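Opinion: Stop comparing grippers by their best day
by Iara Gaete
25 Apr 2020

When people come to our bench they ask which gripper is the strongest, or which is the fastest. I understand the question, because these are the numbers printed in the catalog. After one winter of trials with two arms I think they are the wrong numbers, and I want to say why.

In December we compared the Praltow fingers with an older pair from Valdebenito. The task was simple to explain: each arm takes a marker from the table and puts it in its own part of a pencil case. We made 1,172 attempts with the first pair and stopped there, and the Valdebenito pair had the same number. The final success rates were so close that I would not buy one or the other for this reason.

The difference was in the failures. One pair missed cleanly. The marker stayed on the table, the arm went back, and we could start again. The other pair closed a little crooked, and then the marker turned in the fingers. The controller believed that everything was fine — and it went to the tray with a marker at a bad angle. I counted 70 of these cases, and each one needed a person to come and press the stop.

For me this is the cost that matters. A miss which the software can see is cheap. A bad grasp that looks like a good grasp is expensive, and no catalog tells you how many you will get. I would like every seller of fingers to publish this, even for one object only. A marker is a good choice, as it is round, light, and likes to roll.

I also think that two arms should be tested together. An arm that works well alone can become difficult when its neighbor needs the same small space above the tray.
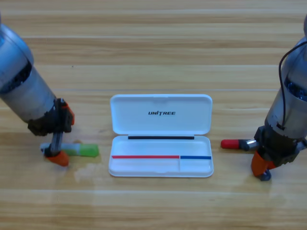 Valentina Vergara wrote that she agrees about the crooked grasps but would put more blame on the controller than on the fingers, and she asked if the 70 cases would still pass unseen with a force limit on closing.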